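Does a state decrim bill do anything for an old possession conviction?

Posted by gramport_resident in State Law and Legislation

I keep seeing posts saying the possession bill in our statehouse will "clear everybody's record." I have a misdemeanor from years back, under an ounce, paid a $300 fine and did the class. It still comes up every time I apply for an apartment.

I read the bill summary on the legislature's site and I can't find one word about past cases. It says possession of a small amount becomes a civil penalty and that the law takes effect in September if signed. My cousin says that covers me automatically. A flyer from an outfit called Voyle Record Services says the same thing, and they'd like a deposit to "reserve my place." I doubt both of them. Is there anything in a bill like this for people already convicted, or am I right that it's only for people stopped after it passes?

I also don't get the lab part. If the limit is one ounce, who checks what the stuff is and what it weighs?

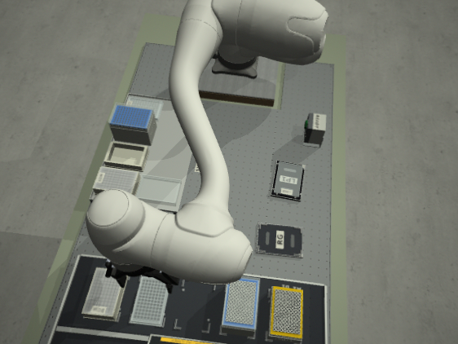 A robot arm over a lab bench, computer rendering.

Replies

utar_county_clerk_ret

You're reading it correctly. Unless a bill says it reaches back, assume it doesn't. Lawmakers know how to write "applies to offenses committed before, on or after the effective date" when they mean it. If yours says "on or after" and stops there, your old case stays where it is.

Look for two things in the full text, not the summary. One is a section near the end, usually headed "applicability" or "transition." The other is any mention of sealing, expunction or nondisclosure, which are different things depending on the state. Summaries leave these out all the time, and they get changed in committee, so check the date on the version you have.

Don't send Voyle or anyone else a deposit. There is no line to reserve a place in for a law that hasn't passed. Your state may already have a way to seal an old misdemeanor with no new bill at all – ask the clerk in the county where you were convicted what form they use and what the filing fee is. Legal aid in Gramport may help with the form.
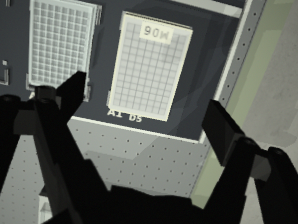
Illustration: Berkovach Visuals

On the lab question, it depends on the state and the county. Some places do a field test and send it out only if the case is contested. Under a civil penalty I would expect fewer samples to be sent, but I've heard that promised before and I'd want to see the budget note.

skeptic_on_route_67

I wouldn't count on it passing. Our state has had marijuana penalties on the books since 1931 and there's a bill to soften them nearly every session. It gets a hearing, people line up to testify, then it sits in a calendars committee until the clock runs out. The last one had 33 sponsors and never got a floor vote.

Also "decriminalize" is a loose word. Read what happens if you don't pay the civil fine. In some drafts the third one turns back into a misdemeanor, so you can end up in the same place by a longer road.

notalawyer_but

pretty sure if its not a crime anymore they have to take it off your record, thats how it works in other states

utar_county_clerk_ret

No, they don't have to. Some states passed a separate law to do that, and some of those still make you file a petition. Please don't put "no convictions" on a rental application on the strength of this thread.

gramport_resident

Thanks. Found the full text. Section 14 says "on or after the effective date" and nothing else, so that settles my cousin. Calling the clerk in the morning about the sealing form.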